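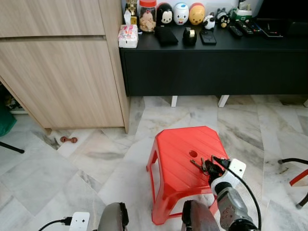 Fichas web y etiquetas QR para el inventario de casa y del taller

Consejos de taller > Organización > Inventario
Texto: Hauwa Dauda. Actualizado en febrero de 2022.

Estas notas describen cómo montar un inventario doméstico consultable desde el móvil: una página por armario, caja o máquina, y una etiqueta QR pegada en el sitio correspondiente que abre esa página. El sitio está hecho con Cudora y los datos se guardan en una tabla de Pendex. Con otro constructor de páginas cambian los nombres de los menús, pero el orden de trabajo es el mismo.

Se da por hecho que ya existe una cuenta en ambos servicios y que el sitio de Cudora está publicado, aunque solo tenga una portada.

Antes de abrir el editor

Decida primero la unidad mínima. Un inventario que baja hasta el tornillo suelto se abandona en la primera compra. En la cocina funciona bien el estante; en el taller, el cajón o la caja; en el trastero, el bulto. Las máquinas con cable o motor llevan ficha propia.

Asigne un código a cada unidad antes de escribir nada más. El código consta de una letra para la habitación, un guion y dos cifras: C-04, T-11, D-02. No incluya en él la descripción del contenido. Una caja que se llama T-LIJAS deja de llamarse así cuando se guardan dentro las brocas, y la dirección web asociada queda mal o hay que reimprimir la etiqueta.

Los códigos retirados no se reutilizan.

Crear la tabla en Pendex

1. Entre en Pendex y elija Tablas > Nueva tabla > En blanco.
2. Cree los campos Código, Ubicación, Contenido, Última revisión y Notas.
3. En Código, active Valor único. Sin esta casilla, Pendex admite dos filas iguales y la ficha pública muestra siempre la más antigua.
4. En Última revisión, seleccione el tipo Fecha. El tipo Texto parece más cómodo al principio, pero impide ordenar.
5. En Contenido, seleccione Texto largo y fije el límite en 800 caracteres. Si una caja no cabe en ese espacio, conviene dividirla en dos.
6. Guarde la tabla y anote el identificador que aparece en Ajustes > General.

Introduzca a mano las primeras filas, las de una sola habitación, y termine todo el montaje con ellas. La importación desde hoja de cálculo se explica más abajo.

Formato del campo Contenido

Escriba primero el sustantivo y después la medida: "Broca madera 6 mm", "Harina trigo 1 kg", "Bombilla E27". El buscador de Pendex trabaja por comienzo de palabra y no corrige plurales. Si unas filas dicen "broca" y otras "brocas", la búsqueda por "broca" encuentra las dos; la búsqueda por "brocas" deja fuera las primeras. Use siempre el singular.

Separe los artículos con punto y coma. La coma se reserva para los decimales.

Mostrar la tabla en Cudora

Cudora no tiene conector propio para Pendex. El bloque Integraciones acepta calendarios y mapas, pero no tablas externas, de modo que hay que usar el bloque Código.

1. En Pendex, abra la tabla y pulse Compartir > Vista pública > Solo lectura.
2. Copie el fragmento de la pestaña Insertar. La pestaña Enlace da una dirección simple que no sirve para este paso.
3. En Cudora, cree una página nueva llamada Inventario.
4. Añada un bloque Código y pegue el fragmento.
5. Cambie el ancho fijo por el valor Automático. En el alto, escriba 800.
6. Publique. La vista previa del editor no ejecuta código externo y enseñará un recuadro gris; el resultado solo se comprueba en la página publicada.

Si el recuadro gris sigue ahí después de publicar, revise que la dirección del sitio figure en Pendex > Ajustes > Dominios permitidos. Debe escribirse sin barra final. Las variantes con y sin www cuentan como dominios distintos, y hay que añadir las dos.

Fichas individuales

Cudora permite crear páginas a partir de una plantilla. Cree una plantilla Ficha con dos zonas: arriba, el código en tamaño grande; debajo, un bloque Código con la vista de Pendex filtrada. El filtro se escribe al final de la dirección que contiene el fragmento, con el nombre del campo y el valor deseado. El nombre del campo lleva tilde (Código), y algunos navegadores antiguos la convierten en una secuencia que Pendex no reconoce. Para evitarlo, en Ajustes > Campos asigne a Código el alias interno "cod" y use el alias en el filtro.

La dirección de cada ficha será el código en minúsculas: /c-04, /t-11. Compruebe que Cudora no haya añadido un número al final, cosa que hace cuando existe una página borrada con el mismo nombre. Las páginas borradas permanecen en la papelera hasta que se vacía de forma manual.

Imprimir las etiquetas

Genere los códigos QR con la dirección completa, incluido https. Los acortadores gratuitos son una mala idea para etiquetas que deben durar años: si el servicio cierra, hay que despegar todo. Una dirección propia y corta produce un QR de pocos módulos, que se lee mejor en tamaño pequeño.

Parámetros que usamos:

Lado del QR: 19 mm en cajones, el doble en cajas de trastero.
Resolución de impresión: 300 ppp.
Corrección de errores: nivel M en interior; nivel Q en taller y garaje.
Margen blanco: cuatro módulos por cada lado.
Escala de impresión: 100 %. Desactive Ajustar a la página en el cuadro de impresión.

Imprima debajo del QR el código en letra legible. Cuando el teléfono no tiene cobertura en el trastero, el código sirve para buscar la fila más tarde.

El papel adhesivo corriente aguanta bien en armarios secos. Cerca del fregadero, o en cajas que se limpian con trapo, use poliéster para impresora láser. La tinta de inyección sobre papel se corre con el limpiador multiusos. Una capa de cinta transparente mate resuelve el problema a medias; la cinta brillante crea reflejos y dificulta la lectura con luz cenital.

Dónde pegarlas

En cajones, en el frente, esquina superior derecha. En cajas apilables, en un lado corto, nunca en la tapa, porque las tapas se intercambian. En máquinas, sobre una superficie plana de la carcasa, lejos de las rejillas de ventilación y de la placa de características. En botes cilíndricos, el QR se deforma si el diámetro es pequeño; oriente la etiqueta en vertical o póngala en la balda.

Desengrase la superficie con alcohol isopropílico y deje secar antes de pegar. Sobre polipropileno la adherencia es floja con cualquier adhesivo de oficina. Hay etiquetas para plásticos de baja energía superficial, más caras, y en el trastero compensan.

Importar desde una hoja de cálculo

Pendex importa CSV en UTF-8. Las hojas de cálculo configuradas en español exportan con punto y coma como separador, y ese mismo signo separa los artículos dentro de Contenido. Antes de exportar, marque la opción de entrecomillar todos los campos de texto. Si no se hace, cada artículo acaba en una columna distinta y la importación se detiene sin indicar la fila.

Las fechas deben ir en formato año-mes-día. Pendex interpreta cualquier otro orden a la manera estadounidense y no avisa cuando el día es menor que trece.

La importación añade filas, no las actualiza. Para corregir filas existentes, elija Importar > Combinar por campo único y señale Código.

Formulario de cambios

Para que los demás habitantes de la casa anoten lo que sacan o gastan sin entrar en la tabla, cree en Pendex un formulario con dos preguntas: Código y Qué ha cambiado. Enlácelo desde el pie de la plantilla Ficha. Un enlace de texto es suficiente. El botón flotante de Pendex no funciona dentro de Cudora y en el móvil tapa el contenido.

No conecte el formulario directamente a la tabla principal. Envíe las respuestas a una tabla aparte y páselas a mano cada cierto tiempo.

Privacidad

Una página publicada es pública aunque no aparezca en el menú. En Cudora, proteja la carpeta Inventario con contraseña desde Páginas > Carpeta > Acceso. La protección por carpeta afecta a la página, pero no a la vista de Pendex insertada en ella, que conserva dirección propia. Para cerrar también esa vía, active en Pendex Solo desde dominios permitidos.

Aun con las dos protecciones, deje fuera números de serie, facturas, objetos de valor y la ubicación de documentos. Esos datos pueden guardarse en campos marcados como Ocultos en vista pública, o mejor en otro archivo. Quite también los metadatos de las fotografías antes de subirlas; Cudora no los elimina.

Copias

Pendex > Ajustes > Exportar descarga la tabla completa en CSV. Cudora no exporta páginas creadas con plantilla. Guarde por separado el texto del bloque Código, en un archivo de texto sin formato: los procesadores de texto sustituyen las comillas rectas por tipográficas y el fragmento deja de funcionar al pegarlo de nuevo.

Errores frecuentes

La ficha abre, pero sale vacía. El filtro distingue mayúsculas. Compare el valor de la dirección con el de la tabla.

El QR lleva a la portada. La página no está publicada o se le ha cambiado el nombre. Cudora redirige a la portada en lugar de mostrar un error.

El cambio no aparece. La vista insertada se guarda en la memoria del navegador. Recargue la página o ábrala en una ventana privada.

Dos barras de desplazamiento en el móvil. Reduzca el alto del bloque o active Alto dinámico, disponible solo en la versión nueva del editor.

Correcciones al texto: Thijs Kramer señaló el problema de las comillas tipográficas; Temitope Adebisi, el del alias de campo. La lista de materiales para etiquetas de exterior se publicará en abril, en esta misma sección.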